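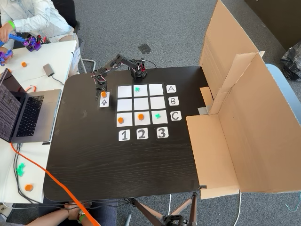 How wide should the sashing be on a quilt made of 8 inch blocks?

Two inches finished is the width I would start with for blocks that size, which means cutting your strips at two and a half. Go narrower if the blocks are busy and you want them to read together.

The longer reply is under your message, which I've trimmed.

On 2022-03-11, a list member wrote:
> I have 16 blocks finished, all 8 inches, all from the same
> cream and white scraps. I bought a dark Bravalora solid for
> the sashing in February and now I'm afraid to cut it. It is
> 100 percent cotton but feels heavier than what I normally
> use. Do I need to prewash? And should I put cornerstones in
> or run the long strips straight across? The pattern (Kendwood)
> doesn't say either way.

Prewash it. I would say that for any dark solid going next to cream, heavy or light. Cut a scrap first, soak it in hot water with a piece of white cotton for half an hour, and look at the white piece. If there is color on it, wash the yardage again before you cut anything. I had a navy from Yeoh that took four washes. The edges fray badly by then, so trim before you measure or you will come up short on the last strip.

The heavier feel may be sizing and could wash out. If it doesn't, use a new needle and press the seams toward the sashing. Do not iron back and forth on the long strips. They stretch, and then the rows don't match. 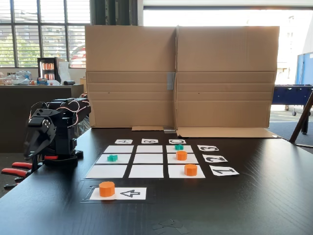
Cornerstones are mostly a question of how well you trust your piecing. With them, every joint has a seam you can match, and you can fix a row that is off before it throws the next one. Without them you get a plain dark lattice, and any block that has drifted sideways shows up at once against the straight line. White squares three by three with black between them, like the ones on the tabletop, are the same idea, and if you lay out part of your quilt that way on a table you will see how much the dark gaps take over. Check it from directly overhead, though. From one side the far row looks narrower than the near row, and I once took apart a perfectly good row over that.

With cream blocks and a dark solid I would leave the cornerstones out. Mark the block positions on each long strip with a chalk pencil before you pin. Pin at every mark, then at the middle of every block, and ease in whatever is left.

One more thing about batting, which you didn't ask about but will get to soon. Dark sashing shows bearding. I used a Hirosetti poly blend on a black and white top and had white fuzz coming through along every strip within a month. They sell a charcoal one, but it can gray the cream, so try it under a spare block first.

If you do go without cornerstones, cut the long strips along the length of the fabric and keep the selvage out of them.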